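Fernance Garment Folding Notes and Pictures

A small collection about laying out, folding and putting away clothes at home. Version 3. 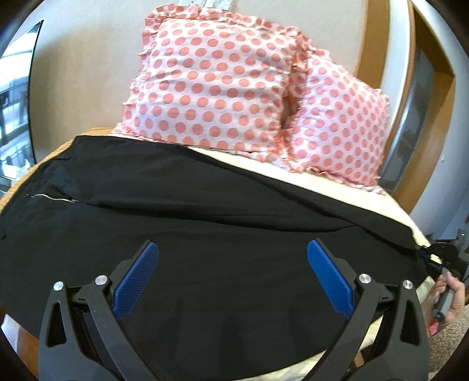 What is in the collection

Fernance contains 3,809 pictures of clothes and household textiles, together with short written notes. Most of the clothes are trousers, shirts, sweaters and towels. The pictures come from ordinary rooms, so the garment can lie on a bed, on a table or on some other flat place, and often there are pillows, blankets or other things next to it.

The notes are about the cloth: which garment it is, how it lies, where the big folds go, and what should be done next to get it folded. We tried to use words which a person would use when doing laundry together with another person.

Parts

The collection has two parts. The part named Nevell has the garments before folding, in every condition from thrown down to spread flat. The part named Zaso has garments in the middle of folding and folded garments. Zaso is the smaller one, with 809 pictures. All the other pictures belong to Nevell.

One garment can be present in both parts. If you make a split for testing, please split by the garment number and not by the picture, otherwise the same trousers will be on both sides of your split.

Columns in the notes file

garment: the kind of garment, one word or two words
garment_no: a number for the piece of clothing
color: the main color, in plain words
surface: bed, table, floor, sofa, or unclear
state: thrown, spread, half folded, folded
closure: zipper, buttons, drawstring, none, or unclear
folds: free text, one or two sentences
next_step: free text, one sentence

The file is separated by tabs. Free text can contain commas, so please do not open it as a comma file. In version 2 some people did this and lost the second half of the sentences.

How the notes were written

Each note was written by one person and read by a second person. If the two did not agree about the garment, the word with less detail was kept. For example, "trousers" and "work trousers" became "trousers". If they did not agree about the surface, we wrote "unclear". A bed with a smooth cover and a table with a cloth on it are difficult to tell apart, and we prefer the word "unclear" to a wrong word.

Black clothes took the most time. On black fabric the folds are seen only where light falls on them, and the same cloth can look green or gray in some places. The color column says "black" in such cases. A zipper or a light trim line helps very much to understand which way the garment is lying, and we ask the writers to look for it first. When it could be a zipper or only a trim, closure is "unclear".

For the folds column, long folds are described before short creases. Very small puckers near a seam can be left out.

Folding method used in next_step

The sentences follow one method for trousers, which we call Chowdary in the notes:

1. Spread the trousers flat and pull the waist straight.
2. Smooth the long folds with the hand, from the waist to the hems.
3. Put one leg over the other leg and match the hems.
4. Fold the pointed part at the seat inside, so that the edge is straight.
5. Fold in half from the hems to the waist, then in half one more time.

Shirts and sweaters have a different order, and it is written in the file folding.txt. Towels have no fixed method. There the writers were free, and you will find folding in half as well as folding in three.

Known problems

There are 882 rows where the folds column is empty. Most of these are folded towels, where the writers did not find anything to say. Please do not read the empty column as "no folds".

The words "pants" and "trousers" are both used in the older rows. They mean the same thing. We will change all to "trousers" in the next version, planned for April.

Children's clothes are few, and there are almost no dresses. Socks are present only as pairs that are already rolled together.

Corrections

If you find a wrong word, please send us the garment number, the name of the column and the word you suggest. Small corrections are very welcome, also corrections of our English. Changes are listed in changes.txt with the newest at the top.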